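How to Store Wool Sweaters for the Summer

Moths don't eat clean wool nearly as often as dirty wool, so start with a wash. Use cool water and a small capful of wool soap, press the water out in a towel, and dry everything flat. A sweater needs to be fully dry before it goes away. I leave mine out for two nights, longer in July.

Check the seams and under the collar for eggs. If you find any, seal the sweater in a freezer bag and freeze it for a week.

Fold, don't hang. Lay the sweater face down, bring the sleeves across the back, then fold up from the hem. Heavy ones go at the bottom of the stack.

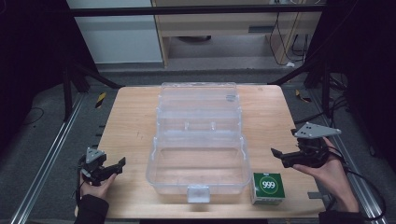 Cardboard lets moths in at the corners, and it holds damp. I switched to plastic a few years ago. A clear box with a hinged lid and a latch at the front is easy to live with — the lid stays attached, and you can see what's inside without digging. Line the bottom with an old cotton pillowcase and leave an inch of space at the top.

Cedar blocks help a little. Sand them once a year to bring the smell back.

Comments (3)

woolhead40
Do you freeze cashmere too?

Skuver
Yes, mine has been fine. Let it thaw in the bag before you open it.

T. Gowda
Lavender bags worked better for me than cedar.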